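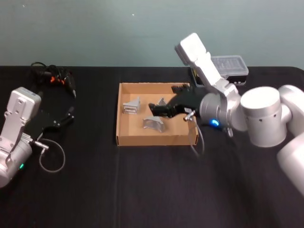 Lorraine Tautahi wrote to us in April to say that an open cardboard tray is the most undervalued piece of equipment in any parts store, and that she would give up her labelled steel cabinets before she gave up her trays. Her letter came in response to our guidance on the storage and handling of small metal components, which had devoted several pages to cabinets and a single line to cardboard. The Havunstead Stores Forum has considered her point and believes that she is largely right. This essay sets out why, and where we would still ask members to be careful.

Cardboard suffers from its associations. It is what goods arrive in, and in many workshops it is thought of as waste from the moment the delivery is signed for. A member who lays out finished brackets in a plastic bin is thought to be organised, while one who lays out the same brackets in a shallow box with the lid removed is thought to be waiting for something better. We have heard this view expressed at site visits and have, in past years, expressed it ourselves.

The case for the shallow tray rests first on sight. Metal parts of irregular shape are difficult to store well. A plate with an upright fin will not stack, and a curved casting will settle wherever the parts beneath it allow. In a deep bin such pieces lie across one another, and the person looking for one of them has to lift out several. In a tray with low walls, three parts may lie on the floor of the box with space between them, and each can be recognised and taken up without disturbing its neighbours. Plain brown board also offers a quiet background for silver metal, whose edges are easily lost against a steel shelf.

The second consideration is the surface of the part itself. The Lockyer workshop, which supplies small castings to several of our members, moved its inspection benches from pressed steel trays to corrugated ones after a long run of complaints about marked edges. Its staff reported fewer scratches and a noticeably quieter room. We would not wish to build a rule on the experience of one workshop, but the result will not surprise anyone who has slid a casting across bare metal.

Cost is the argument most often put forward, and in our opinion it is given too much weight. A store that buys 1000 flat trays at a time will pay very little for each. It will also replace them often, and the labour of folding them is seldom entered in the accounts. Members should choose cardboard for what it does on the bench. Where the saving is real, it may be regarded as welcome.

There are objections, and some of them were put to us with force. Nidier, whose stores handle oiled components, considers cardboard unsuitable for its work, and we agree. Board takes up oil, softens at the corners and in time leaves fibres on the part. Damp stores present the same difficulty. Nor should a tray be asked to carry what it was not made for: our own recommendation is that no open cardboard tray be lifted by hand with more than 7 kilograms in it, and that any tray whose walls have begun to lean should be withdrawn the same day.

A further objection concerns discipline. Kandico told us that its staff wrote on the trays, crossed out what they had written and wrote again, until the record on the side of the box bore no relation to the contents. We do not think the material is to blame for this. A tray should carry one label, on the near wall, and should be retired when that label no longer applies. It would be reasonable to keep 20 or 30 blank trays folded and within reach of the bench, so that the temptation to reuse a marked one does not arise.

The surface beneath the tray deserves more attention than it commonly receives. We favour a dark, matt worktop, cleared of everything not needed for the task. A pale box stands out plainly on such a surface, and so does a part that has been set down outside it. Members with light laminate benches have obtained a similar effect with a dark cloth or sheet – though a loose cloth must be kept flat, as small parts will find any fold.

Lorraine Tautahi closed her letter by asking that the next edition of the guidance give cardboard a section of its own. The Forum has accepted the suggestion. The revised text will cover tray depth, spacing, labelling and withdrawal from use, and the pages on cabinets will be shortened to make room for it. Members who hold a different view, in particular those working with very small or very heavy components, are invited to write to the Forum before the draft is settled.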